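Decorating a Small Artificial Tree: Project Report
Course: Interior and Seasonal Display
Supervisor: Gertraud Mösli
Submitted March 6, 2023

3. Materials and work place

For our display, called Skornutton, we selected glitter ornaments in strong colors, so that they can be seen well from the other side of a room. The tree is artificial and has dense green needles. We worked in a corner where the walls are covered with a brown paper with large white flowers and tropical leaves. Wire mesh baskets hang on the walls and keep small things away from the table.

At first we wanted a plain white background. After a discussion in November we decided to keep the flowers, and I think the decision was correct for the red and gold pieces. For the green ones I am less sure.
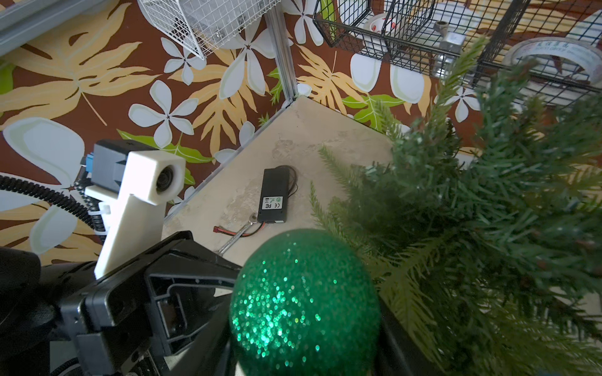
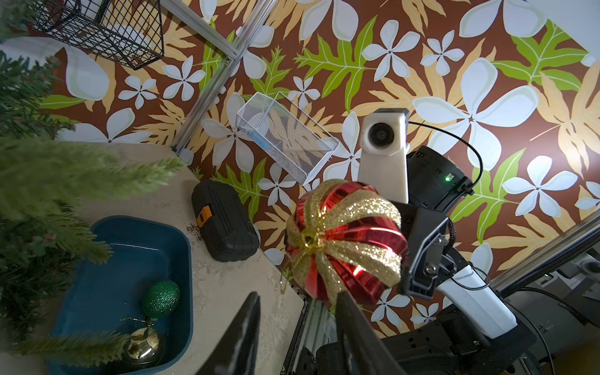
Figure 3. Ornaments at the work place: green glitter ball (first picture), red and gold ornament (second picture).

3.1 Observations

The green ball has nearly the same color as the branches, and only the glitter separates it from them. The ribs of the red and gold ornament give it a clear shape also without the tree. In our next plan we will therefore put the green balls on the outer branches and the red and gold ones deeper inside. The budget for new ornaments is 70 dollars.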